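Re: [cell-planning] Second arm before the grippers?

Oanh Huỳnh wrote:
> Before I sign off on the Flatum quote I need to know why the
> budget has a line for simulation seats. I was told we were
> buying an arm. Can the seats wait until next year?

Oanh,

They can't wait if we want the renders to inform the arm purchase. The Trilport tasks run in simulation first, and the reach and clearance figures come from there. Current scene, close up on the metal hinge:

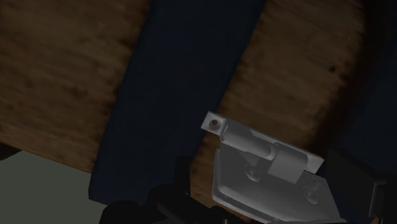 Fig. 1. Close view at the hinge, gripper at lower left and right.

Light level is the first problem. The hinge is readable, the navy band next to it is nearly black. Wosurbridge quotes 60 hours to rework the lighting and I would keep that in.

The arm model is the one we would buy, so link lengths carry over to the floor plan.
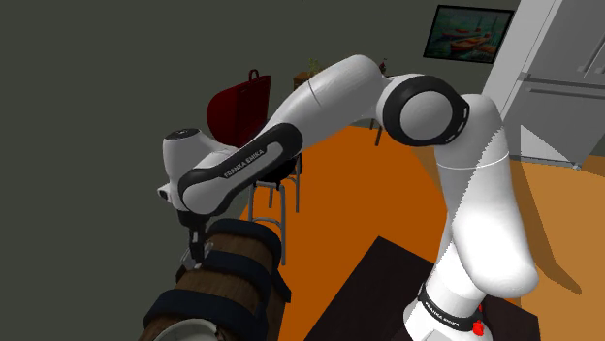
Fig. 2. Arm over the barrel, fingertips at the top surface.

Note how far the forearm comes down to get there. The pedestal line in the Flatum quote is fixed height. Ask for the adjustable one; the difference is 500 per unit.

Third view, with the mug on the far end of the lid:

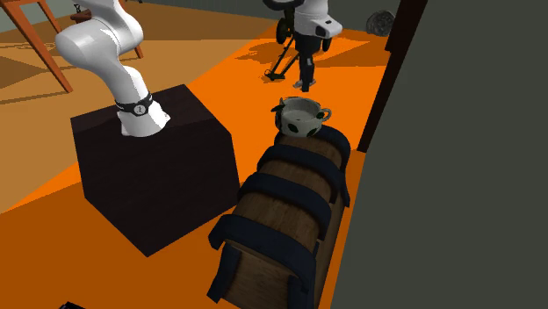

Trilport, Sunday, April 2, 2023

Proposed order of spending:

1. Simulation seats, 1,000 each, two seats.
2. Lighting rework, Wosurbridge.
3. One arm with adjustable pedestal.
4. Spare fingers from Đỗ, 71 per pair, four pairs.

The second arm moves to next year. Flatum held their March price on the first one, but I don't have that in writing yet. Please don't sign until I do.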